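3.2 Ustensiles de cuisine et tri des achats

L'enquête menée à Vidby porte sur 415 ménages, interrogés en juillet sur le renouvellement de leurs petits ustensiles. Les éplucheurs et les bacs de rangement en plastique ont été retenus parce qu'ils sont achetés à bas prix et rarement réparés. Les couteaux, traités à la section 4, sont exclus du calcul.

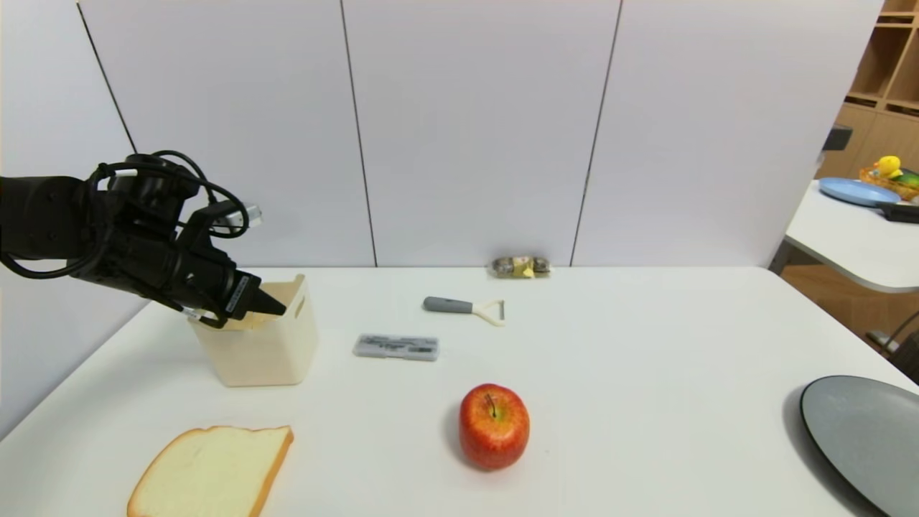
Figure 5. Éplucheur à manche gris et petit bac en plastique de couleur crème.

Les réponses ont été codées selon la grille de Softić, sans pondération par âge. Plus de 558 achats ont été déclarés, dont une majorité en grande surface. Les ménages de Grundmont, interrogés avec le même questionnaire, citent plus souvent le marché. L'écart persiste quand on tient compte de la taille du logement.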